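Spent most of May on the pose tracking for our handheld grippers. Notes from the Tekbridge side of the work, mostly about time sync and marker dropouts. 1/

Setup: two grippers, a fiducial cube on each, and a camera at head height. The pose of each cube comes from whichever faces the camera can see. Everything downstream (action labels, replay, policy training) depends on those poses. 2/

First problem was clocks. Gripper width and head video come in on separate streams, and we were stamping both on arrival. Under load the video queue backed up and the offset drifted to about 90 ms. You don't notice until a replayed grasp closes early. 3/

Fix: stamp at capture, carry the stamp through the queue, resample onto one timeline afterward. Stestora (our logger) now refuses to write a message without a capture stamp. This broke 4 scripts. They deserved it. 4/ 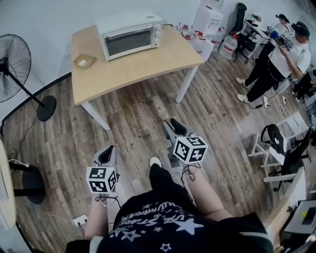

Both cubes in view, oven on the table ahead. 5/

Second problem: single-face poses. With one square visible and close to face-on, the solver has two nearly equal solutions and flips between them. In the log it looks like the wrist snapping over for one sample and back. 6/

We used to smooth it out. Bad idea – the filter averages a wrong rotation into good ones and you get a slow, plausible error. Now we keep both candidates, score them against the previous velocity and drop the sample if the scores are too close. 7/

Dropped samples get interpolated only across short gaps. Longer than that, the segment is cut. We lose more data this way and the replay error is lower. I'd take that trade again. 8/

Bimanual adds one more check. Marker IDs are fixed per hand in the config, and the loader fails if an ID shows up on both sides. Somebody swapped cubes on a Saturday and we trained on mirrored hands until Monday. 9/

Calibration: cube-to-fingertip transform is solved per gripper from 600 samples, pivoting the tip on a fixed point. Using the CAD value was fine for one unit and visibly off on the other. 10/

Still open: fast wrist rotation blurs the markers. Trandedov has a branch that adds an IMU prior. Haven't merged it, the bias estimate wanders when the hand is still. 11/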